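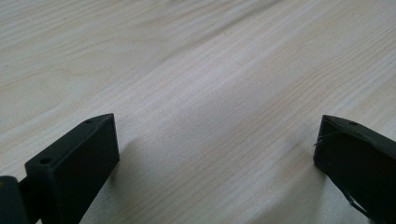

Flurkow handheld gripper – pre-collection safety and method check
Site: Dratlow bench room
Checked by: Tatu Makori
Date: 2026-06-12
Method under review: Hegde wrist-view training, 200 demonstrations per task

1. Finger fasteners seated, no play at the root
Pass. Torque marks line up on both sides.

2. Finger surfaces free of loose material
Comment. Thin pale strand near the front tip of the right finger. Could be printing filament, could be a fiber. Trim it before the next run. A model that learns from wrist views will happily learn a stray thread.

3. Pinch hazard at full close
Pass with note. Trigger releases cleanly. The warning label is still on order and I was told the same thing at the last check.

4. Work surface clear between fingers at start
Pass. Bare wood grain, nothing held.

5. Lighting even across work surface
Fail. There is a bright band across the middle of the table where the grain nearly washes out, and both fingers throw soft shadows. The protocol says "diffuse, glare-free." Either fix the light or change the protocol.

6. Battery and cable strain relief
Pass.

7. Episode log matches files on disk
Fail. Log says 1,914 episodes. 31 have no matching file, and the Illar export script skips them without a warning. I would like to know how long it has done that.

8. Held-out trials kept separate from training set
Not shown. I asked for the split and got a folder name. The draft report claims the policy carries over to new tables, but its 105 test trials were all run on one table in this room. That is a result about one table – it may be a good one, but the wording has to come down.

9. Failed demonstrations kept and marked
Partial. Marked by hand, two different spellings of "dropped."

10. Emergency stop on the robot arm used for playback
Pass. Pressed it myself, twice.

Overall: handheld collection may continue once items 2 and 5 are closed. Items 7 and 8 hold the report, not the bench. Recheck in July.

T. Makori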